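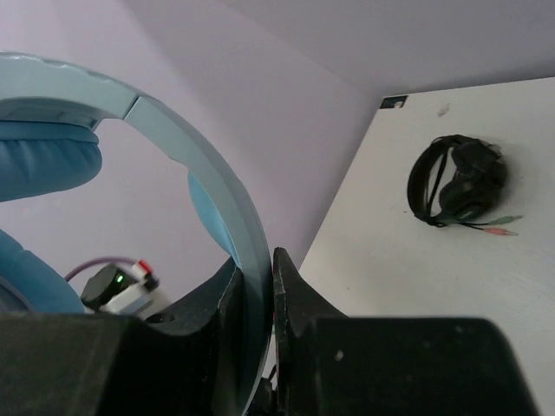

Ginero > Get involved > Taste panel

Come and eat for us: tasters wanted for the Guvik home trial

I run the taste panel at Ginero, and I'm after 100 people who like their dinner and aren't shy about saying when it's gone wrong.

If you don't know us, we make plant-based food in Bickerstaff, mostly from peas and broad beans. You might have had our burgers in a school canteen or a pub without spotting the name, as a lot of what we make goes out to caterers in plain boxes. Guvik is the first thing we've made with home cooks in mind from day one. It's a mince and a sausage for now (there's a third thing but I'm not allowed to talk about it yet, and it isn't finished anyway!). Over the winter we moved the production of it to our new kitchen in Arnodberg, which has the bigger ovens and a proper cold store, and the recipe has shifted a bit with the move. New kit does that. The mince browns faster than it used to and the sausage has come out a touch firmer, and I've eaten so much of both that I can't be trusted on the subject any more.

So I need you lot.

What you'd be doing

The trial lasts 14 days and runs in July. You'll get a chilled box at the start with enough Guvik for six meals, three with the mince and three with the sausage. You cook them at home, in your own pans, however you'd normally cook. Please don't follow a special recipe for our sake. If you always put too much chilli in, put too much chilli in. If your kids will only eat sausages cold the next day, I want to hear how they were cold the next day.

After each meal you fill in a short form on your phone or computer. Most people get through it while the kettle boils. It asks how you cooked the stuff, who ate it, what you thought of the smell, the bite and the taste, and whether there were leftovers. There's a big empty box at the bottom for anything else, and I read every single one of those. Last time somebody wrote me a page and a half about gravy and I've still got it pinned up over my desk.

At the end there's an online chat in small groups, an hour at most. Cameras can stay off if you'd sooner not. You can skip the chat and still be on the trial, but say so when you apply so I can plan the groups.

What you get

You get £50 once your six forms are in, paid straight to your bank account, plus the food, plus another £14 if you come to the chat. The money's for your time and not for being nice. People who hated everything get paid exactly the same as people who loved it, and I'd much rather have a cross form than a polite one.

Who I'm looking for

Mostly, people who aren't already big fans. Our last panel was nearly all vegans, who were lovely and very thorough, but they'd eaten so many different minces over the years that they compared ours with every one of them. This time I'd like a good half of you to be people who eat meat most days. The rest can be vegetarians, vegans, people who are cutting down, people who live with a vegan and have opinions about it.

You need to:

- be 18 or over
- do at least some of the cooking where you live
- have a fridge with a bit of room in it (the box is about as big as a shoebox)
- be at home, or have a kind neighbour, on the delivery day
- be happy writing in English, spelling doesn't matter

You don't need to know anything about food. I'd almost prefer it if you didn't know the words. "Like chewing a flannel" tells me more than "lacks succulence" ever has.

Please read this bit about allergies

Both products contain pea, broad bean and mustard, and the sausage has wheat in it as well. They're made in a kitchen that handles soya and sesame. If any of those are a problem for you, or for anybody who'd be eating with you, please don't apply for this one. I can put you on the list for later trials instead, and some of what's coming is wheat-free. If you're pregnant or on a diet your doctor has given you, have a word with them first.

I also can't take people who work for another food maker or a supermarket head office. Shop floor staff are fine - very welcome, in fact.

How to apply

Fill in the short form on the taste panel page of our website, or ring the Bickerstaff office and ask for the taste panel, and whoever picks up will go through it with you. It asks for your age group, postcode, what you normally eat in a week and who you cook for. We had over 400 people put their names down last time, so I can't say yes to everyone, and I pick for a good mix of ages, households and eating habits. Being quick won't help you and neither will being flattering about the burgers.

You'll hear from me either way. If it's a yes, I'll send you a delivery date and a consent form to sign. You can drop out whenever you like, and you'd keep the food.

Couples and housemates: one application per kitchen, please, though everyone at the table can have their say on the form.

We deliver to most of mainland Britain. I'm sorry, we can't get the chilled boxes to the islands yet. I've asked, and I'm still asking.

What we do with your answers

Your scores and comments go to the recipe team in Arnodberg with your name taken off. If we'd like to quote you on a packet or a poster we'll ask you first, every time, and no is a perfectly good answer.

Posted April 2, 2026

Get new recipes and trial dates by email. Enter your address to join the Ginero newsletter. You can unsubscribe at any time.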